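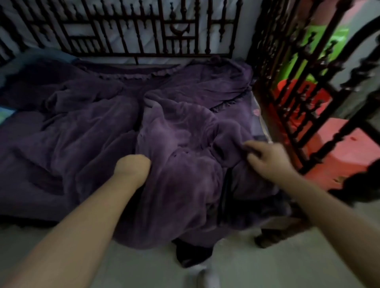 The bed-making cell at Hudmont's test house is back in service after a repair that came down to a part the size of a thumbnail. The cell, built around a two-armed machine called Skendier, had been losing its grip on soft bedding since April, and the maintenance crew at Tusico, the contractor that looks after it, spent most of the spring blaming the software. The job it kept getting wrong is easy enough for a person: one hand pressed into the blanket in a loose fist, the other pinching up a fold toward the right side of the mattress. A plush purple fleece bunched into big soft ridges, with a ruffled trim running across it near the headboard, is a fair sample of what the machine is supposed to tame.

The first symptom was modest. Skendier would close its right gripper on a fold, lift, and carry a handful of air to the corner of the mattress with great care. It would then smooth the air down and report the bed made. The log for that week shows a perfect record.

Tusico's technicians started, as technicians do, with the part that was easiest to change from a chair. They raised the grip force, which gave the machine a firm hold on the mattress cover and, on one run, the mattress. They lowered it again. They retrained the fold detector on darker fabrics, on the theory that deep purple was hard to see, and the machine became very good at finding folds it still could not hold.

It took 14 service visits before anyone took the gripper off the wrist and put it on a bench. Inside the housing, a small return spring had packed itself solid with fleece lint. The fingers were stopping short of full closure by 3 millimeters, a gap that had never troubled the machine on cotton sheets and was fatal on anything plush. The lint, according to the service note, was "mostly purple."

The new spring went in before lunch. Everything after that took longer, because a gripper that has been off the wrist has to be taught where its fingertips are all over again. The crew ran the touch-off routine against the calibration block bolted to the bed rail, found that the block had worked loose, tightened the block, and ran the routine again. The left arm then had to be rechecked against the right so that the two could share one blanket without an argument. Hudmont's log puts the whole job at 4 hours, including one spent looking for the correct hex key.

The cell now has a cleaning schedule, something it went without for its first year on the grounds that it worked with bedding and bedding is clean. The revised procedure reads:

- Brush out both gripper housings after every 21 beds.
- Pull the finger covers and check the return springs for lint. Use tweezers. Do not use compressed air, which sends the lint deeper into the wrist.
- Check the bolts on the calibration block before running touch-off.
- Close the gripper on the feeler gauge and write down the reading, even when it is fine.
- Shake out new fleece blankets outside the cell.

A closure check has also been added to the start-up sequence. The fingers now shut on nothing every morning, on purpose, and the controller refuses to begin if they do not meet. Tusico asked for a lint screen over the housing as well. The part has been ordered from Urrutia, which makes the gripper, and will arrive when it arrives. Until then the crew has fitted a piece of nylon stocking held on with a hose clamp. It appears in the parts list as "filter, temporary."

Hudmont says the machine has been tucking fleece without trouble since the repair, with the exception of one pillow it carried to the wrong end of the bed and would not give back until the cell was restarted. That fault has been opened as a separate ticket and, for now, assigned to software.

The raised grip force setting remains in the controller menu under the name "firm." The crew has been asked to leave it alone.

*July 2024*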